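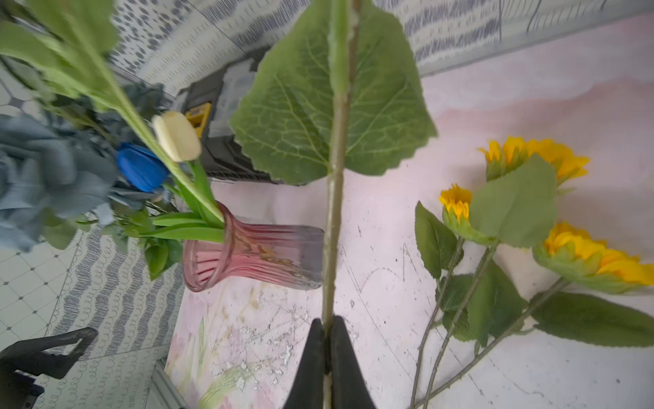

The author wishes to record a change in the arrangement of flowers at the Perrin reading room, effective this September. For the past two years the front table has held a single large bouquet, ordered in advance and replaced each Monday. The present approach is to use smaller vessels and to mix the stems by hand. The pink ribbed vase has been given to the tulips, with a cobalt-blue bloom set next to a cream bud that is still closed. The three sunflowers were laid on the tabletop with their leaves on - these are to be removed below the water line before placement.

Odette Courtois has kindly agreed to supply stems at a cost of 21 dollars per week, against the previous 40. Readers with a preference regarding color are invited to write to the author before the end of the month. Lilies will not be considered.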